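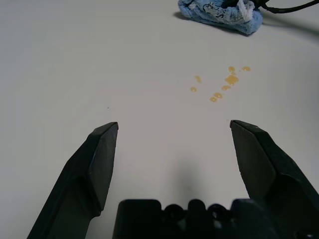
Unit 6: Preparing and Checking a Household Water Budget

Lanamgate Institute of Continuing Education
Certificate in Residential Resource Management
Course handout

6.1 Purpose of the unit

Students who complete this unit will be able to prepare a monthly water budget for a single household, compare it with metered consumption, and account in writing for any difference between the two. The unit assumes that students have read Unit 5 (Reading a Utility Bill) and have access to a calculator. No knowledge of plumbing is required.

6.2 Terms used

Metered consumption. The volume recorded by the utility's meter between two readings. All volumes in this unit are given in gallons.

Indoor use. Water used for toilets, showers and baths, faucets, dishwashing and laundry, together with any leakage inside the building.

Outdoor use. Water used for irrigation, car washing, pools and similar purposes. Outdoor use changes with the season and must be entered separately in the budget.

Unaccounted volume. Metered consumption less the total of all budgeted uses. An unaccounted volume may be negative, in which case one or more uses have been overstated.

6.3 Method

Students shall prepare the budget in the following order.

1. List every fixture and appliance that uses water. Include outdoor spigots, humidifiers and ice makers.

2. Record the flow or volume per use. For appliances, take the figure from the manual. For faucets and showers, collect the flow in a measured container for a timed interval and convert the result to gallons per minute.

3. Estimate the number of uses in the budget period. Each member of the household should keep a log for 14 days. Estimates made from memory are not accepted for assessed work.

4. Multiply volume per use by number of uses, and scale the result to the length of the billing period.

5. Add the results and subtract the total from metered consumption.

6.4 Worked case: the Siltberg household

The Siltberg household submitted its log and bill for February. There was no outdoor use during the period. The bill shows metered consumption for the month, and the students' task was to identify the sources of an unaccounted volume of 1,485 gallons.

The first review found that laundry had been omitted from the fixture list. Laundry accounted for 760 gallons, leaving 725 gallons. The second review found that the shower flow had been taken from the packaging of the shower head and had not been measured. When the measured flow was used, the budget rose by a further 300 gallons, leaving 425 gallons.

The remaining volume was treated as suspected leakage. A dye test was carried out on both toilets, and color appeared in the bowl of one of them before it was flushed. The report correctly stated that the test indicated a leak but did not establish its rate. Students should observe the same caution in their own reports.

6.5 Common errors

Mixed units. Some utilities bill in cubic feet or in units of one hundred cubic feet. Convert before subtracting. One cubic foot is equal to 7.48 gallons.

Mismatched periods. A billing period seldom begins on the first of the month. Use the reading dates printed on the bill.

Double entry. Water drawn at the kitchen faucet to fill a kettle or a bucket is already included in faucet use and should not be listed again.

Estimated readings. A bill marked "estimated" does not report a meter reading and may not be used for this assignment.

6.6 Assignment

Prepare a water budget for your own household or for one that has given written consent. Submit the fixture list, the log, a copy of the bill with the account number removed, and a statement of no more than 300 words on the unaccounted volume. Students without a metered supply may use the Zanness data set, available from the course office.

Work is due at 5:00 p.m. on the date shown in the course schedule. Requests for an extension must be made in writing before that time.

6.7 Reading

Magaña Course Reader, chapters on domestic metering and leak detection. Chapter exercises are optional and will not be graded.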